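Home Automation and Manipulation Board > General > Are machines ready for household chores, or still only for fixtured work?

7 replies

torque_limit
Original post

I keep seeing the claim that general household manipulation is close to solved. I do maintenance on pick-and-place cells at a packaging shop, so I come at this from the boring end. Our cells work because every part arrives in the same pose. Change the carton supplier and we lose a shift re-teaching.

So I'm looking for a straight answer from people who work on the home side. Pick one chore: take a plate out of a cabinet, put it in a microwave, close the door, set the time, wait, take it out. No special plate, no modified microwave. Can any machine you have personally worked with do that in a kitchen it has not been in before? Trial counts, please. Videos don't count.

nukberg_nel
Reply 1

Short answer: the parts of it, yes. The whole chain in a new kitchen, not at a rate I would put my name on.

I work on the microwave task at Andumby. We record people doing the chore with hand-held grippers and train from that. Since you asked for counts, our last evaluation in June was 347 trials of the full chain, open door to closed door, plate in, knob set. 291 finished with no one stepping in. That is 84 percent. The unit was one the policy had already seen, in a room it had already seen.

The door is the hardest part, and opening it is easier than closing it. When the door stands open it takes up a lot of the space in front of the cavity and the arm has to come in beside it. On a hinge-left unit, the left arm is usually the one in trouble.

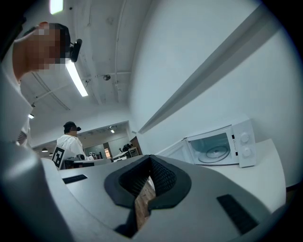
Knobs are second. A rotary knob has a small grip line and the jaws have to close square to it. If they close a few degrees off, they slip around the rim and the timer does not move. The policy has no good sense of whether it moved. It goes on to the next step as if it had. Of the 56 failures, the largest group was knob slip, then door contact with the wrist, then the plate set down off center on the turntable.

I don't consider any of these research mysteries. They are contact problems and there are known ways to attack them. They are still failures today.

torque_limit
Reply 2

Appreciated. 84 percent on a known unit in a known room is lower than I expected and I'm glad somebody posted it. At my shop a station below 99.5 gets pulled.

Follow-up: what is the number on a unit it hasn't seen?

nukberg_nel
Reply 3

We ran 20 trials on a push-button model with a latch release. It finished 2. I would not read much into a sample that size except that it is bad. It had no latch data at all, so it pulled on the door edge until the force limit tripped.

mild_steel_marvin
Reply 4

Then the answer to the thread title is no, and we can stop there.

I have run a job shop for a long time and I have heard "contact problems with known solutions" about deburring for most of it. A deburring cell still needs a fixture, a fixed part family, and a person to check the edge. That is a chore with one tool and one motion. A kitchen has a few hundred motions and a floor with things left on it.

Also, a microwave with knobs is about the friendliest appliance in the house. Try a fitted sheet. Try getting a wet glass out from behind a wet bowl.

Anel Baloyi
Reply 5

I disagree with Marvin on the conclusion, though I'd sign the part about fitted sheets.

"Can it do chores" needs three separate columns and people mix them up:

1. Reach and load. Can the arm physically get there and carry the item. For most kitchen items this was settled years ago.

2. Skill on a known object in a known place. This is where the 84 percent sits. It rises with more data and better data.

3. Skill on an unknown object in an unknown place. This is the 2 out of 20.

Shop-floor cells live in column 2 and get to very high rates because you are allowed to build the place around the task. Nobody bolts down a dinner plate. Comparing a cell at 99.5 with a home policy at 84 is comparing two different allowances for setup.

Column 3 depends mostly on the variety of the training data. Hours alone don't do it. If all your demonstrations come from one counter height, you have taught one counter height. I consult for a group using Bondine arms on laundry transfer, and moving the basket from the floor to a bench cost them more than half their success rate until they went back and recorded both.

A few things I ask people to check on the recording side before they blame the model:

Is the same person doing most of the demonstrations? One person's habits show up very clearly in the approach path.

Are failed attempts and recoveries kept? If every demonstration is clean, the policy has no example of what to do after a slip. I suspect that is part of the knob problem above.

Are both hands recorded together with good relative tracking? A one-handed microwave policy has to let go of the plate or use its wrist on the door. People use the other hand and don't notice they are doing it.
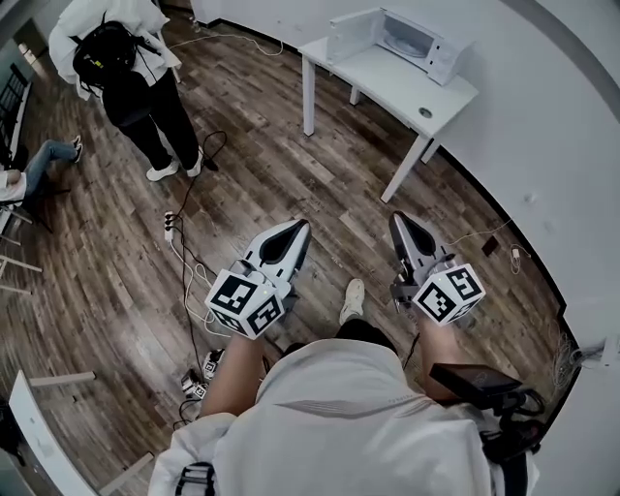

torque_limit
Reply 6

The three columns are useful. I'd add a fourth: what happens when it fails. A dropped carton at my station goes in a bin and the counter ticks up. A dropped plate of soup is twenty minutes of cleanup by a person, and the machine that dropped it can't do the cleanup. If it saves two minutes per meal and drops one in ten, the owner is behind.

I still take Anel's point on setup allowance. We spent a week shimming an infeed rail to get our last half percent. No homeowner is going to do that.

On recoveries: does keeping failed attempts hurt anything? I would expect it to learn the failure along with the fix.

nukberg_nel
Reply 7

It can. We tried it without any labeling and the door contact got worse. The policy learned to bump the door and back off, as our demonstrators had done. What we do now is cut the recording so that it starts right after the mistake. The slip itself is not in the training set, only the regrasp. Early results on the knob look better but I don't have enough trials to post.

To Anel's first check: yes, we were heavy on one person. That person closes the door with the side of the gripper in a kind of sweep, and the policy does the same sweep. It works on a light door. On a stiff one it stalls short of the latch and the unit won't start.

To Marvin: I don't claim it is ready for sale. I'd let it run on a unit we have trained on, with a person in the building and an empty plate. Soup, no. The fitted sheet I will leave to another lab.

Next round is four door types and two counter heights, same chain, same scoring. I'll put the counts in this thread when it is done, including the bad ones.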